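Print this page | E-mail this page

FOR IMMEDIATE RELEASE

New lockers open to members at Pomisow Shared Kitchen

WOSBERG, Nov 16, 2022 – Well, they're in! After a long stretch of stashing coats on flour bins and shoes under the stairs, the members of Pomisow Shared Kitchen have proper metal lockers with doors that close and keys that fit. I manage the building and I've been talking about these lockers for so long that I'm sure people cross the street when they see me coming, so please let me enjoy this.

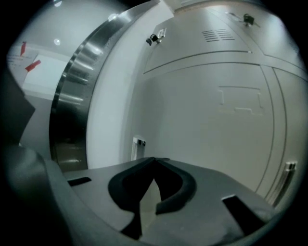
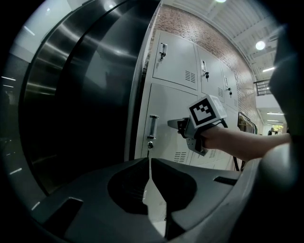

Pale panels and slatted vents in both views. Keys hang from the upper locker doors in the second.

I'll start with what's new. We now have 94 lockers for the cooks, bakers, picklers and sauce makers who rent time in our kitchen. Some are small, some are tall, and every one of them has its own lock. Members can sign up for one starting this week at the front desk, and the first month costs nothing.

The lockers were supplied and set up by Hutsuliak, a storage and fittings company that has worked on a couple of other buildings on our side of town. They were patient with me. I changed my mind on the layout twice (okay, three times) and they redrew it each time without a single sigh that I could hear.

Why lockers, and why now

Pomisow started as a one-room kitchen with four renters, and back then a row of coat hooks did the job just fine. You knew whose coat was whose. You knew whose clogs were whose, too, and you could tell from the smell which bag belonged to the fish smoker.

We've grown a lot. Nearly 300 people now hold a kitchen pass, and on a busy morning there can be a cookie business coming in while two caterers are going out and a hot sauce crew is waiting for the big kettle. All of those people arrive with a winter coat, street shoes, a phone, a lunch, and usually a bag of their own knives and piping tips. The hooks gave up. We had bags on the prep tables, and I really don't like bags on the prep tables.

Last spring we put a notebook by the time clock and asked members what they wanted us to fix first. I expected to hear about the mixer, which was making that noise again. The mixer did come up, but storage was on nearly every page, some of it in capital letters. One entry just said "WHERE DO MY SHOES GO" and I've kept that page on the office wall ever since.

Two sizes of door

The upper lockers have the smaller doors and the lower ones have the taller doors. We went back and forth on this. A room full of tall lockers looks very grand, but it doesn't hold many people's things, and a lot of our members only want somewhere for a phone, a wallet and a clean apron. The small ones are for them.

The tall ones are meant for folks who work long shifts or who change completely when they get here. You can hang a coat in one without folding it in half and still have room for boots. They're also good for anyone who carries a knife roll, and we'd love for knife rolls to live behind a door instead of on top of the ice machine.

I was very firm about vents. Anyone who has opened an old gym locker will know what I'm talking about. Our members go home with damp towels and hot shoes, and I wanted air to be able to get at them. Please still take your towels home. The vents can't work miracles, and I say that with love!

How the keys work

We looked at keypads. We looked at the kind of lock where you tap a card, too, and the demonstration was pretty slick. In the end we picked plain keys. Hands in a kitchen are sticky, or floury, or in gloves, and a key is something everyone already knows how to use. It also meant we could spend the difference on more doors.

Here's how it goes. You pick your door at the desk, sign the card, and the key is yours for as long as you rent the locker. We keep a spare for each one in the office. If you lose yours, come see me and I'll open the locker with you standing there, and we'll get another key cut. The first replacement is free and after that it's five dollars. I don't want to make money on keys, I just want people to put them on a ring.

Members who only come in now and then can use a day locker. Those are in the row closest to the hallway. Leave the key in the door when you go home so the next person can have it. If a day locker has been closed up for more than two nights, I'll open it and put whatever's inside in a labeled bag in the office. Food goes in the trash, sorry, even if it looked fine to you.

What it costs

A small locker is four dollars a month and a tall one is seven. Day lockers are free with any kitchen pass. You can split a tall locker with another member as long as both names are on the card, and several of our two-person businesses have already asked me to save one for them.

The whole project was paid for out of the building fund and last year's holiday market. The market alone brought in $3053, and yes, I remember that number exactly, I counted the cash box at my own dining table. Thank you to every person who stood in the cold and bought a jar of something. You paid for a good chunk of these doors and you should feel free to come and look at them.

We also got a Navton small business grant of $1377, which went to the floor. The old one had a dip in it that would have had every locker leaning like a tired fence. It's level now. I put a marble down to check, and then I put it down again the next day to show people.

A few house rules

I'll keep these short, and they're on the card you sign anyway.

No open food overnight. A sealed snack is fine, a half-eaten sandwich is not.

No cleaning products in the lockers, including the ones you brought from home and like better than ours.

Magnets are okay and stickers are not. I know somebody is going to ask me about their business logo. A logo on a magnet is perfect.

Knives go in a roll or a guard before they go in a locker. Please be careful reaching into one you share.

If a door sticks or a lock feels stiff, tell the desk and don't force it. Hutsuliak will be coming back in a few weeks to adjust anything that needs it, and I've got a list started on a clipboard by the office. Write the locker down on it and what it's doing.

Come see them

We're holding an open house at the end of November for members, neighbors and anyone who's been curious what goes on in here. It'll run through the afternoon. Several of our bakers are bringing trays, there will be coffee and hot cider, and I'm told the hot sauce crew is planning something with crackers that I should be careful around. Kids are welcome in the front rooms but not in the kitchen itself, and closed-toe shoes are a must for anyone taking the kitchen tour.

You can also choose your locker that afternoon if you haven't gotten around to it. I'd come early if you want a tall one. The ones near the window side of the building are going quickly, and I've already had one very polite disagreement at the desk about a corner spot.

If you've still got things on the old hooks, please take them home before the open house. There's a green raincoat, a single oven mitt and a very nice scarf that have been there since before I painted the wall. Anything left afterward goes to the clothing bank on the corner.

About Pomisow Shared Kitchen

Pomisow Shared Kitchen rents licensed kitchen space by the hour to small food businesses in and near Wosberg. Members bake, brew, can, cook and pack here, and many of them sell at the weekly market down the block. We offer early morning and late evening hours, a loading door, dry storage and now, finally, lockers. New members can book a walk-through at the front desk.

Press visits

Reporters and photographers are welcome before the open house too. Just call the desk first so I can find you a time when the kitchen isn't packed, and bring a hat or something to tie your hair back. I'm happy to talk about lockers for as long as you'll let me.

###

Print this page | E-mail this page

Contact: Pomisow Shared Kitchen, Front Desk, Wosberg | Copyright Pomisow Shared Kitchen. All rights reserved. | Back to top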